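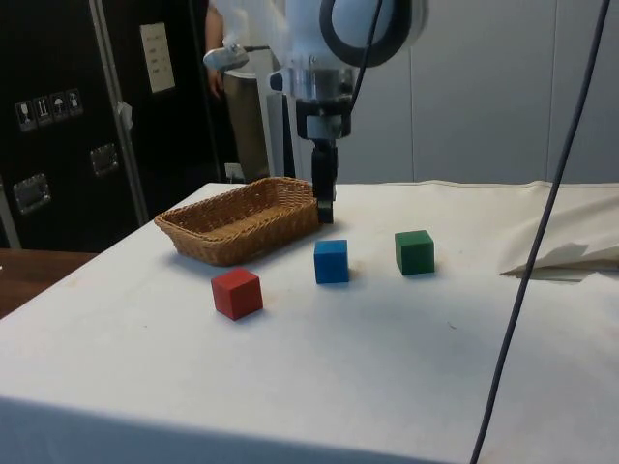 Debashish Abeysekara wrote in to ask whether a basket is really any better than a plain box for little kids' blocks, and would I please put the answer somewhere he could find it again. Fair enough! That question goes first, and the rest are the ones that keep landing in my inbox.

So, basket or box?
Basket, for me. A shallow one with an open top, so a toddler can see in and reach in without tipping the whole thing over. I do own a lidded box (a Grillis, and very sturdy it is), but the lid ends up under the couch and then I'm the one crawling after it.

How many blocks should I put out?
Fewer than you think. We start with 3 — one red, one blue, one green — and the whole game is getting them into the basket. My sister gave us a Sikder tub of 498 pieces and I was so excited, and then I spent the evening picking them out of the rug. It lives in the closet now and comes out when cousins visit.

Do I need a cloth on the table?
You don't need one, but I like it. Blocks don't clatter as much, and bright colors are easy to spot on something pale.
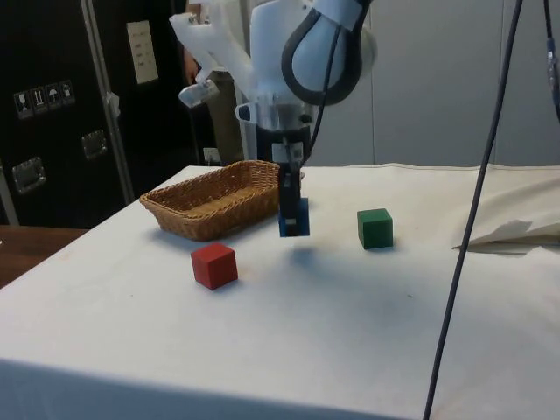

Any old sheet or tablecloth will do, and it doesn't have to lie flat. I gave up ironing ours back in July. It goes through the wash with the towels and that's that.

How do you clean a wicker basket?
Turn it upside down, tap the bottom, then go over the weave with a dry brush. For sticky spots I use a barely damp rag and leave the basket somewhere airy. Please don't soak it. I did that to my first one, a Liltovard, and it never sat level again.

What about wooden blocks?
Damp cloth, quick dry, done. No dishwasher!

My kid dumps everything out the second it's in. Help?
Mine too, for months. Take turns, one block each, and name the color as it goes in. I stop after 2 rounds, even if we're having fun — the third is usually when blocks start flying.
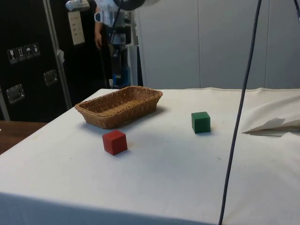 Red and green, still waiting to go in the basket.

Where did you get your basket?
A Nivden shop clearance shelf, and I haven't seen the same one there again. Thrift stores are a good bet. Run your hand along the rim before you pay and put it back if anything pokes you.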